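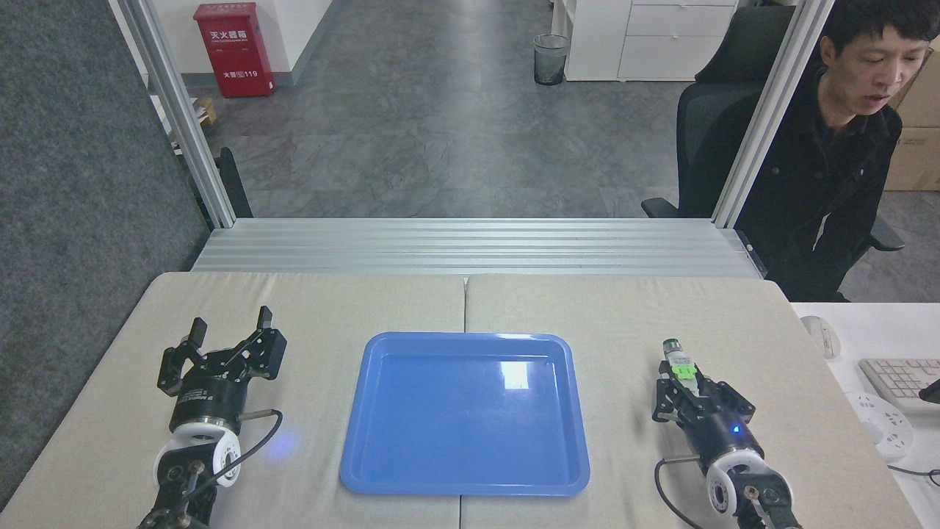
Clelix opens refill counter in Plustville and asks residents to bring back their small bottles

PLUSTVILLE, September – Clelix, the household goods company from Bultby, will open its first refill counter at the Sydorenko market hall in Plustville this month. Residents can bring their empty bottles of washing-up liquid, hand soap, shampoo and vinegar cleaner, and fill them again at a lower price than a new bottle costs in the shop.

The counter follows a trial which Clelix made in Bultby during the spring and early summer. In the trial, 488 households registered and they refilled 1,860 bottles in 16 weeks. Most of the bottles were small ones, below half a litre. This was a surprise for the company, which had prepared mainly for large containers and had to order narrower funnels in the second week.

"We thought that people would come once a month with a big canister," says Nadhirah Pelupessy, head of refill services at Clelix. "But they came with the little bottle from the bathroom, often on the way to work. So we have built the Plustville counter for small bottles from the beginning. The taps are lower, the shelf can be moved up and down, and you can fill exactly the quantity that you want to pay for."

How the counter works

Visitors place their bottle on the scale, choose the product and fill the bottle themselves. The scale subtracts the weight of the empty bottle and prints a label with the product name, the ingredients, the filling date and the price. The label goes over the old one, or next to it if there is enough room. A member of staff is always present and will help anyone who prefers not to do the filling alone.

Bottles of every brand are accepted, provided that they are clean, dry and have a cap that closes well. Bottles that contained medicine, food supplements, motor oil or garden chemicals cannot be filled. Staff may also refuse a bottle with a crack or a strong smell. Visitors who have no suitable bottle can take a washed one from the exchange shelf without payment, as long as there are some left.

At the opening there will be nine products on tap. Two of them, a hand soap without perfume and a descaler for kettles, were added after requests from the Bultby households. A laundry liquid for wool is planned for the winter, but Clelix has not yet decided on the supplier.

Prices

A refill is charged by weight. Washing-up liquid and hand soap have the same price, and shampoo is a little more expensive. There is no membership and no minimum quantity. Payment is possible by card or in cash. The full price list hangs at the counter and can also be requested by e-mail before a visit.

Bottle collection for local schools

Together with the opening, Clelix starts a collection of small plastic bottles with screw caps. Collection boxes stand at the market hall, at the Plustville library and in the entrance of the swimming pool. The bottles will be washed and sorted in Bultby. Those in good condition come back to the exchange shelf, and the others are given to schools for craft lessons or go to recycling. The goal for the first collection is 1,010 bottles.

"Please leave the caps on," says Juwita Menon, who manages the market hall. "A bottle without its cap is very difficult to use again, and we have already a full box of caps which fit nothing. The market traders are happy about the counter. It stands between the cheese stall and the shoe repair – a corner which was closed for a long time."

Opening hours

The counter is open during the normal hours of the market hall, from 8 am to 5 pm. In the last half hour only prepared bottles can be filled, as the taps must be rinsed before closing. On the opening day, every visitor may fill one bottle of hand soap up to 250 ml free of charge. The entrance on the river side has no steps, and bicycles can be left in front of it.

Groups and small businesses who want to refill more than ten bottles at once are asked to contact the counter one day before their visit.

Press contact

Nadhirah Pelupessy, Clelix refill services, Bultby. Interviews and visits to the counter before the opening are possible by arrangement. Questions about the market hall are answered by Juwita Menon at the Sydorenko market hall office, Plustville.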